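Paper folding

Paper folding is the craft of turning a flat sheet into a shape by creasing it, usually with no cutting and no glue.

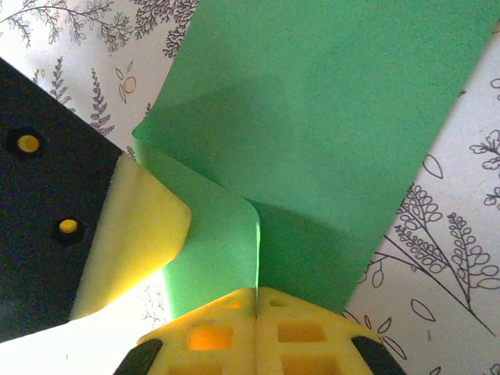
It is one of those pastimes that almost everybody meets as a child, often at a kitchen table on a rainy afternoon, and that a good many people come back to much later in life, when they find to their surprise that their hands still remember how to make a boat or a paper hat.

Materials

Nearly any paper will take a crease, though some kinds are a good deal more forgiving than others. Thin, crisp paper holds a sharp line and suits small models with many layers, while heavier paper is better for boxes and other things that need to stand up by themselves. Newspaper is soft and tears easily, but it is cheap and comes in large sheets, and generations of children have worn hats made out of it. Most paper also has a grain, meaning that the fibers lie mainly in one direction, and it folds more smoothly along the grain than across it.

Basic folds

The 2 folds that beginners learn first are the valley fold, in which the paper is brought up toward the folder, and the mountain fold, in which it is turned away behind. From these come the squash fold, the petal fold and the reverse fold – the last of these being the one that gives a paper bird its head and causes beginners the most grief. Printed instructions generally show a valley fold as a line of dashes and a mountain fold as a line of dashes and dots.

Local traditions

In the town of Fledstead, a folding circle started by the schoolteacher Juniper Ruiz-Ortega meets every Tuesday evening and welcomes anyone who cares to pull up a chair. Its members are fondest of the Fledstead star, a decoration that takes 19 steps and is hung in windows through the winter. One July the circle strung 3292 of them across the market hall, where they stayed up until the end of summer.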